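**To:** volirlow-users
**Date:** 2025-10-06
**Subject:** Re: [volirlow-users] grasp score drops to nothing on soft things, is it me?

Hello all,

Sorry for the slow reply, I wanted to try a few things on our own cell before I opened my mouth. Short version: no, it isn't you, or at least it's only a bit you. Long version below, with the original quoted in chunks so I can answer as I go.

> We moved from Volirlow's box picker to the general grasp planner last
> month, and on rigid parts it's lovely. As soon as we put cloth in front
> of the wrist camera the score falls off a cliff. Same lights, same
> height, same config. A folded T-shirt gets a decent number on one pass
> and next to zero on the next, and I haven't touched it in between.

Yep, we had exactly this. The planner samples grasp candidates from the point cloud, and the default is 2000 samples. On a box that's masses, because most of them land on flat faces and agree with each other. On cloth the surface normals are all over the shop, so two passes over the same heap can give you two quite different sets of candidates, and the one with the nice ridge in it gets picked up or missed by pure luck.

First thing to try is fixing the random seed while you're testing. It won't make the grasps any better but you'll stop chasing ghosts. There's a `sampler.seed` field, which is in the code and not in the docs (I have a half-written patch for the docs, I'll get to it, promise). Then look at how the normals are being worked out. The default neighbourhood is 9 points, and with our camera at our height that's far too few for fabric. You end up measuring the weave and the depth noise instead of the shape. We went up to 50 and the normals calmed down straight away. It does round off sharp edges, so don't leave it like that for your rigid parts, keep two profiles.

Our cloth profile, more or less as it stands today:

```yaml
planner:
 profile: soft
 sampler:
 count: 2000
 seed: 9
 normals:
 neighbours: 50
 score:
 antipodal_weight: low
 ridge_weight: high
gripper:
 close_mode: force_then_hold
 settle_ms: 750
```

> I tried raising the sample count and it just got slower. Is there a
> sensible upper limit?

I'd leave it alone. We tried pushing it up too and saw the same as you, slower and no happier. If the normals are rubbish then more samples just means more rubbish to sort through. Put the effort into the scoring.

On that: `antipodal_weight` is the one that really hurts on cloth. It rewards candidates where the two fingers would meet opposing faces, which makes perfect sense for a block and very little for a hat. What you want on a hat is a bit of material that stands up enough to get a finger either side of. That's what `ridge_weight` is for, and out of the box it's set so low it might as well be off. I'd love to see a proper soft profile shipped with the thing so we don't all have to find this out separately, and if other people on the list send me their numbers I'll happily put one together.

> Second question, possibly related. After closing, the planner node
> decides the grasp has failed and opens again, even when I can see with
> my own eyes that it has hold of the cloth.

Ah, now this one I've got strong feelings about! The success check is based on finger gap. If the fingers close to nearly nothing, it assumes they missed. With a single layer of thin fabric the gap *is* nearly nothing, so it calls a perfectly good grasp a miss and lets go. We watched it pick up and drop the same tea towel over and over one afternoon and I came quite close to throwing the towel at the monitor.

What we do now:

- close on force and wait for it to settle (that's the `settle_ms: 750` up there, and yes it feels like forever, but shorter waits gave us a gap reading while the fingers were still creeping)
- ignore the gap completely in the soft profile
- take one wrist camera image after the settle and run the segmenter on it, then ask whether there's a strip of target mask between the fingers

The last one is a small node that I wrote and it's ugly but it works well enough to be useful. It knows where the fingers sit in the wrist view from the hand-eye calibration, so it only has to look in the thin bit between the two plates and over the tips. If there's target mask in there and it joins up with the big blob of mask beyond, we call it held. If the strip has mask but it isn't joined to anything, we call it unsure and look again after a small lift.

I've stuck one of our check images at the bottom of this mail so you can see the sort of view it's working from. I picked the cap because caps are a pain in a way that shirts aren't. The crown has some shape of its own and the brim is stiff, so the planner is very tempted by the brim, and a brim grasp on our approach tends to twist the whole thing round. For caps I'd much sooner have the fingers on the crown.

The segmenter has a daft weakness with them too. It was splitting caps along the panel seams and handing back each panel as its own object, so my "does it join up" test would fail on a grasp that was fine. Topstitching looks a lot like an edge if you're a segmenter, I suppose. I now merge neighbouring masks when the colour on both sides of the line is close, and that cured most of it. Tone-on-tone embroidery gets merged away as well, which suits me, though it could bite you if you need to find a logo.

> Our gripper is matte black and the planner sometimes includes the
> fingers in the cloud. Do people mask them out?

We do, with a fixed mask drawn once and saved per finger opening. There's a self-filter in Volirlow that's meant to do it from the robot model, but it pads the fingers quite generously and the padding eats precisely the strip of fabric you care about. So: self-filter on for planning, off for the held check, fixed mask for the held check. Mind you, if you fit different fingers you have to redraw the lot. We forgot once and got a very confident planner that wanted to pick up its own fingertip.

Scuffed fingers are worth a mention as well. When ours were new they were black and that was that, easy to threshold. Now they've got scratches and worn grey patches, and anything that relies on "dark pixels are gripper" has slowly stopped being true. If anyone's doing it by colour, stop now and save yourself the bother.

> Last one, sorry. How are you all storing these? We're drowning in bags.

We write one record per attempt into Datex: the candidate that won, the top few that didn't, the config profile name, the wrist image before and the wrist image after the settle. The full bag is only kept if the held check said unsure. That cut things down hugely and I haven't missed the rest. The Datex viewer is clunky if you've got a lot of attempts open, but the search is good, and being able to pull up every "unsure" from the soft profile in one go is how I found the seam problem in the first place.

The one thing I'd add if I was starting over is saving the masks as well as the images. I didn't, and then I changed the segmenter, and now I can't tell you what the old one thought about anything from before the change. Bit of a facepalm, that.

There's also a replay script in the Drenby branch which feeds saved attempts back through the held check without the robot. It's handy for trying new thresholds from the sofa. It expects the Fontes topic names, so if you've renamed yours there's a remap block at the top of the launch file. It falls over silently if the calibration file is missing, it just reports every attempt as a miss and looks very sure of itself. I've raised a ticket for that.

Things I still don't have an answer for, in case somebody here does:

1. Two layers or one? The held check can't tell. We've picked up a shirt plus the shirt under it more than once and logged it as a success. Force reading doesn't separate them on our gripper, too noisy.
2. Plain surroundings are a bit of a cheat. Our cell has pale walls and a pale table and the segmenter has an easy life against that. I've no idea how the strip test gets on with a patterned background behind the item, and I'd be really keen to hear from anyone who's tried it in a full bin.
3. Has anyone got `ridge_weight` to behave on knitted stuff? Ours goes mad for every rib in a jumper.

If you want the held check node, shout and I'll push it somewhere public once I've taken the swearing out of the comments. It's one file plus the mask drawing tool, and it only needs the wrist camera and the calibration, nothing fancy. It's written against the current planner release, so if you're still on the older box picker messages you'll need to change the target type.

Could you also post what your gap threshold is set to when it wrongly opens? I've a hunch the default was changed between releases and I'd like to compare it with ours before I go moaning on the tracker.

Cheers, and sorry for the essay 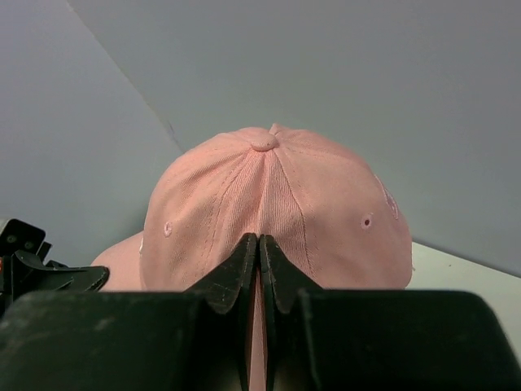
*Wrist view: pink cap with the fingers on the crown. The held check looks at the strip of fabric between the two plates.*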